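Nallo arm, notebook
October 1, 2026
Written by Decha Wattanapong, for me and Samran

Today I worked only in the simulator. The real arm stays on the bench in the workshop until the new wrist cable comes. The kitchen model is the one we call Plestholm, with the long shelf on the brick wall and the toaster on the counter.

Task is the red bottle on the shelf. I changed the grip height by 3 mm in the settings file, as Samran proposed in August, and saved it as run 163. In the view from run 163 the gripper has the red object and the elbow is quite near the toaster lever. I do not like this. On the real counter I would want more space there.
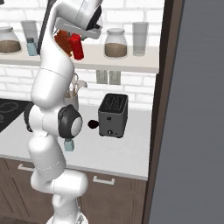

Elbow and toaster

I tried two things for the elbow:
- move the base back a little (then the shelf is hard to reach, so I put it back)
- give the elbow a preferred angle in the planner, higher than now

The second one I keep for the moment. I did not yet check it with the syrup bottle, which stands next to the red one on the shelf and has a wide leaf shape. Samran, please look at the collision shape for this bottle. I think it is still a simple box, and a box is too big for it.

Also the small blue-gray jar is on the counter below the toaster. It is not part of this task, but it must stay in the model for the next one.

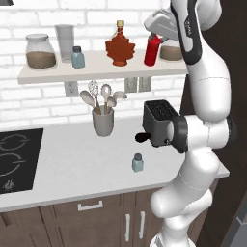
Gripper over the shelf, red bottle below it.

To do:
- collision shape of syrup bottle (Samran)
- write the preferred elbow angle in the Yimyam config, now it is only on my laptop
- ask again for the wrist cable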